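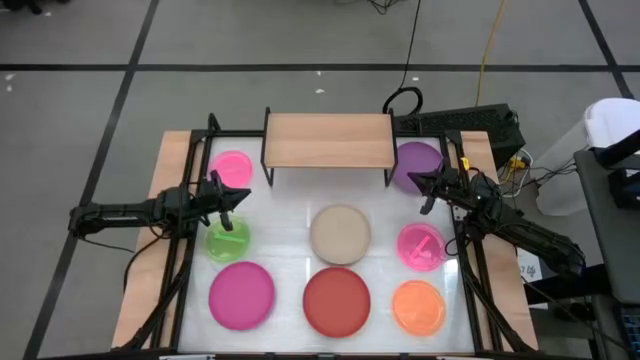
Sorting By Color – How It Works (and how to do it at home)

By Dougal Jardine for the Clarkdale Kids' Page
2021-01-22

Ok, quick one this time. Sorting!

Sorting means putting things that are alike together. Socks with socks. Forks with forks. You do it all the time, probably did it this morning.

Color sorting is the kind most people learn first. Green stick goes in the green dish. Pink stick goes in the pink dish. Easy. Well, mostly easy. Keep reading.

What is a color, anyway?

Light. White light from the sun or a lamp is really lots of colors mixed up. It lands on a red dish. The dish soaks up most of the colors and bounces the red back. The red bit goes into your eye and your brain says "red!" All super fast.

Turn the lamp off and there's no light to bounce. So in a really dark room you can't sort by color at all. Try it with socks. Good luck.

See-through or not?

Some plastic is solid looking. You can't see anything through it. The word for that is opaque (say oh-PAKE).

Some plastic lets some light through but things look blurry behind it. That's translucent. Say trans-LOO-sent. Like jelly, or a gummy bear held up to a window.

Then there's transparent, like clean window glass. You can see right through.

A translucent dish does a funny thing. Put it on white paper and the color looks bright. Put it on black paper and it goes dull and dark. Same dish! The white paper sends light back up thru the plastic and the black paper doesn't send much. So if you are sorting see-through stuff, put it on something white.

The tricky ones

Pink, hot pink, magenta, purple. Uh-oh. Where does pink stop and purple start? There's no line. Colors slide into each other a little at a time, and people give names to bits of the slide. Your pink might be your sister's purple. Nobody is wrong.

Same with red and orange. And beige, what even is beige? A very pale brown. A bit like sand or oatmeal.

Best trick – hold the two things side by side. It's a lot easier to tell colors apart when they are touching. Looking at one, walking across the room, then looking at the other is hard. Your eyes forget.

Some people see colors differently, too. Red and green can look nearly the same to them. This is called color blindness. If a friend has it, sort by size or shape instead, or stick labels on the dishes.

Try it yourself

You need:
Plastic dishes or lids or paper plates, different colors
Sticks – craft sticks are good, or straws, or pencils
A white towel or a big sheet of paper
A timer if you want one

What to do:
Lay the towel flat on a table. Put your dishes in rows with gaps between, so your hand fits.
Mix up 14 sticks in a pile.
Start the timer. Put each stick in the dish that matches it best.
No dish that matches? Pick the closest one and say why.
Stop the timer. Write down your time.

Now do it again but swap the dishes around first. Slower? Lots of people are. Your brain had learned where to reach, and now it has to look agian.

Make it harder

Sort by two things at once. Color AND length. Long greens in one dish, short greens in another. You'll need more dishes.

Or use one hand only. The one you don't write with!

Or pick things up with kitchen tongs. Thin sticks are the worst for this, they roll and spin. Grab near the middle so one end doesn't tip down. Go slow.

Big sorting

We asked the Karkwood school kids to sort the whole art room button jar last July. 897 buttons. It took them 2 afternoons, and there was a big argument over turquoise. They gave turquoise its own dish in the end.

Words to know

Sort – put things that are alike together
Opaque – no light gets through
Translucent – some light gets through, looks blurry
Transparent – clear, you can see through it
Shade – a lighter or darker kind of a color

Next time: why do puddles dry up? Send in your guesses.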